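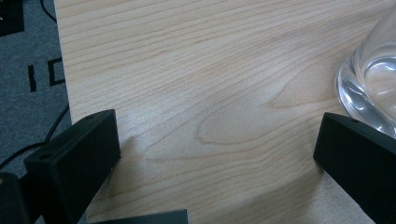 A pale wooden tabletop with the grain opening into loops near the middle.

Visit to the Cudness furniture fair and the Wornar veneer mill
2025-07-20

I went to Cudness for the summer furniture fair and stayed an extra day to see the Wornar mill, which opens to visitors twice a year. The other open day is in December, when I am told the road is often closed. If you are thinking of going, go in summer.

The fair is held in the old livestock hall behind the train station. Entry was free with a trade card and there was a small charge at the gate for everyone else. Parking is on the grass across the road. It had rained overnight and cars were getting stuck by noon, so I was glad I had walked from the motel.

Most of the hall was given over to seating this year. I was looking for tables, and those were at the far end past the food counter. The small shops had the better work. A two-man outfit from Pramness showed a drop-leaf table with wooden hinges that folded without any play at all. They would not say how long the hinges last, only that the one in their own kitchen is still going. The larger stands had a lot of dark stained oak, much of it in finishes I thought were too thick. You could feel the edge of the film with a fingernail.

Prices were up on last year. The plainest desk I asked about was 530 dollars without the drawer unit, and a dining table in solid cherry was 2055 dollars, delivery extra. Both sellers said lumber was the reason. One of them also said he had stopped taking orders for anything wider than a door because he could not get it down his own stairs.

Lunch was pea soup and rye bread from the counter. The coffee was weak. There is a better place by the station, open until three.

The mill

Wornar is a short bus ride out of town. The bus stops at the main road and you walk the rest, past the log yard. Visitors sign in at the office and get earplugs and a yellow vest. We were taken around in two groups. Mine started at the wet end.

Logs go into heated vats before they are cut, for a day or more depending on the species. The building smells like strong tea. From there they go to the lathe or the slicer. The lathe turns the log against a long knife and peels it in one continuous sheet. The slicer works on a half or quarter log and takes off flat leaves one at a time, and the leaves are stacked in the order they come off so they can be matched later.

Our guide spent a good while on figure, which was the part I had come for. When a log is cut flat, the knife passes across the growth rings at a shallow angle, and you get the long pointed loops that people call cathedral grain. Cut the same log on the quarter and you get straight lines. She had sample leaves of each pinned to a board and passed them around. Flat cut is cheaper because there is less waste. It is also what most buyers ask for at the moment, at least in light woods. Ten years ago the same buyers all wanted it straight.

The dryer was shut down for cleaning, so we only walked past it. The clipping room was running. Each leaf goes over a light table and the operator marks the knots and splits before it is trimmed. It is quick work and I could not see half of what they were marking.

The last stop was the showroom, which also serves as a shop. Offcut bundles are sold by weight and they had walnut, ash and maple on the day. I bought maple. The range the mill sells under the Kiani name is in a separate room and is aimed at architects. There are no prices on it and I did not ask.

Practical notes

The mill tour takes most of a morning. Closed shoes are required and they do turn people away. Photos are allowed everywhere except the slicer hall. There is one restroom, by the office, so use it before the tour starts. The return bus is hourly and the stop has no shelter.

The motel was clean and noisy. Ask for a room at the back. Breakfast ends at nine, earlier than the sign in the lobby says.

I will probably skip the fair next year and go again the year after, when the bench makers are supposed to be back.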